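Remden two-arm drawer station
Sold and supported by Drillport, shown in the Trimia planning view

The Remden station is made for workplaces where small parts are kept in drawers and somebody must fetch them many times in one shift. The station is first planned as a computer model, and the model is what we send to you before anything is ordered.

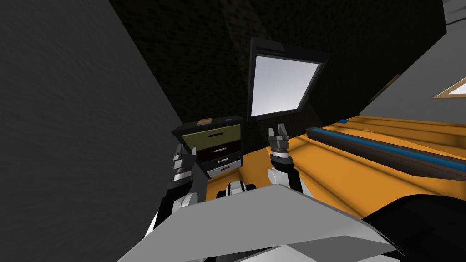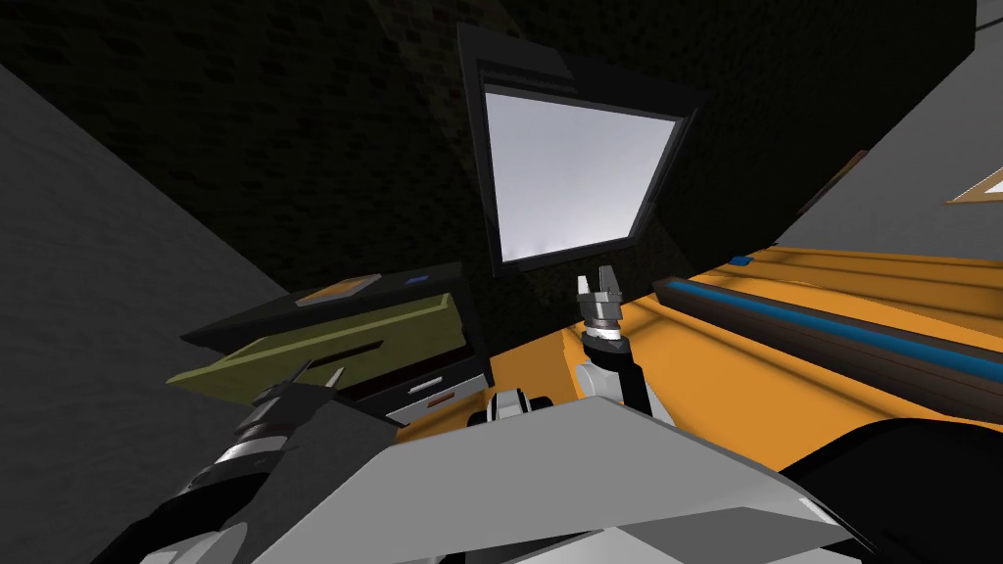 Chest with the olive-green top drawer, two arms, orange surface
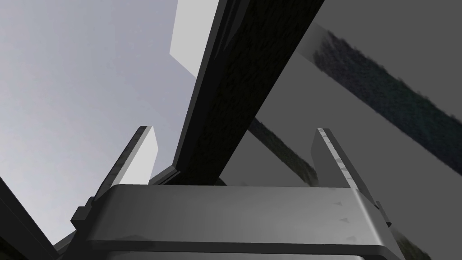
Page last changed: 22 Apr 2018

What the station does

Two arms share one body. Each arm has a gripper with two fingers, which you can see from close by in the third picture. The station opens a drawer, takes out the part, puts it on the worktop and closes the drawer again. Which drawer comes next is decided by the order list, and the list is written by your own people in a plain table. No programming is needed for this.

Both arms can reach the same drawers. If the left arm is holding a drawer open, the right arm can pick from it. We recommend this way of working for shallow drawers, where one hand alone often pushes the part to the back.

What changes for the people at the bench

We have been asked this more than anything else, so it has its own part on the page.

At the Wilczyńska repair workshop the station now does the fetching for the morning orders. Before, two fitters shared this work and walked between the drawers and the bench. They are both still there. Their day has changed in this way: they begin with a tray that is already filled, they check it against the list, and they spend the saved time on repairs and on customer calls. One of them told us she misses the walking a little. The other does not.

There is also new work, and you should plan for it. Someone must refill the drawers and keep the labels and the list in agreement. In the first weeks this took the workshop 35 minutes a day. It now takes 18. Please give this task to a person who knows the parts well – it is not a job for whoever is free.

We ask that the bench staff see the computer model before the order is signed. They notice things that we do not, for example a drawer that always sticks or a shelf that stands too near to an elbow.

Details

Arms: two, on one body
Grippers: two fingers each, fingers can be changed
Parts in one list: up to 352
Training on site: 11 hours, divided over several visits
Planning model: included in the price
Colours in the model: chosen by the customer, also for single drawers

Not included

Drawers, worktop and safety fence are bought separately. If you wish to keep your present furniture, send us the measurements and we will put it in the Trimia model without extra cost. Very heavy drawers are not suitable – ask us first.

Delivery is from the Drillport warehouse. Spare fingers are sold in pairs.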